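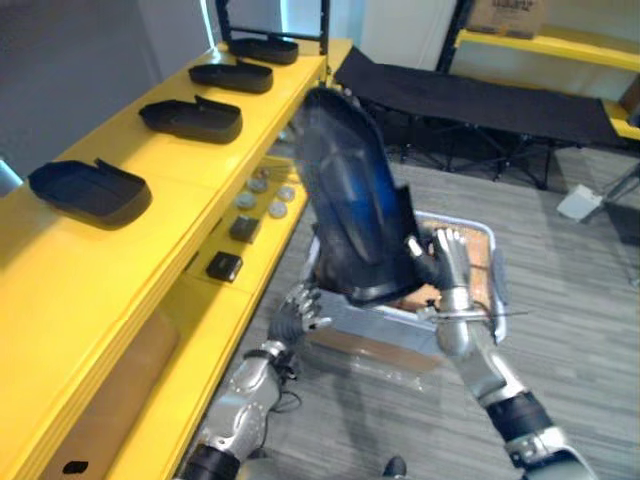

Darcy Beaudoin wants to know why I'm still on Wokano when "all it does is put a hat on a badger." Fair summary. I've had it since December and I'd like to lay out my case.

Wokano, for anyone lucky enough not to have it: you get a small animal, you get a house for the animal, and you decorate both until bedtime. There are 25 animals. I picked the badger in the first minute and have regretted it ever since, because badgers can't wear glasses. Their faces are too wide or something.

You can't change animals either. You can only "retire" the one you have, and it waves at you from a train window. I got as far as the platform once. I couldn't do it. He had his little suitcase.

So the badger stays. His name is MacLeod. I didn't choose that. The game names them for you, and a rename costs 113 buttons.

Buttons are the money. You earn them by visiting other people's houses and leaving a compliment, picked from a list of 14. The list includes "Cozy!" and "So many chairs!" and, for reasons I'd love to hear, "I would eat here."

I've left "I would eat here" in bathrooms. I've left it in a graveyard somebody built behind their greenhouse. Nobody has ever complained. One person wrote back "thank you, that means a lot."

Could I afford the rename by now? Easily. I have 3,121 buttons. But I was saving for the lighthouse, and then the lighthouse left the shop, and now I'm just a rich badger with no lighthouse.

Darcy again, saying I could've had Pukness for free and it has a lighthouse in the starter pack. I tried Pukness! Everyone in it has the same haircut. You get a slider for how windy the haircut is.

Also the Pukness music. It's one flute. The flute gets faster when you open the closet, like you're about to be arrested for looking at sweaters.

Somebody further down asked about Wolholm. Prettiest of the lot, no contest. The coats alone. You can pick the lining! Then you put the coat on and the game only ever shows you from the front, buttoned up, so the lining is between you and God.

I did spend a whole evening on linings, though. Mine's mustard with tiny pears on it. You'll have to take my word for that.

Back to Wokano. What I like is that there's no way to be good at it. No levels, no streaks, no owl getting sad if you skip a night. I stayed away most of a month and when I came back MacLeod was sitting in the same chair with the same teapot on his head.

What I don't like: the rug situation. Rugs can't overlap. If two rugs so much as touch, the second one rolls itself up and goes back in the trunk with a huffy noise. I've got a hallway with a gap in it that bothers me more than anything in my real house.

(My real house also has a gap in the hallway. I'm not ready to talk about it.)

Darcy has now downloaded it "just to see the rugs." That was at 9 p.m. It's past midnight and there's an otter called Gregory in my front yard, rating my kitchen.

He left "So many chairs!" There are two chairs, Darcy.

Anyway, if you've got one of these and you've built something weird in it, post it below. I'll visit. You know what I'm going to write.

Contact | Copyright, all rights reserved | Back to top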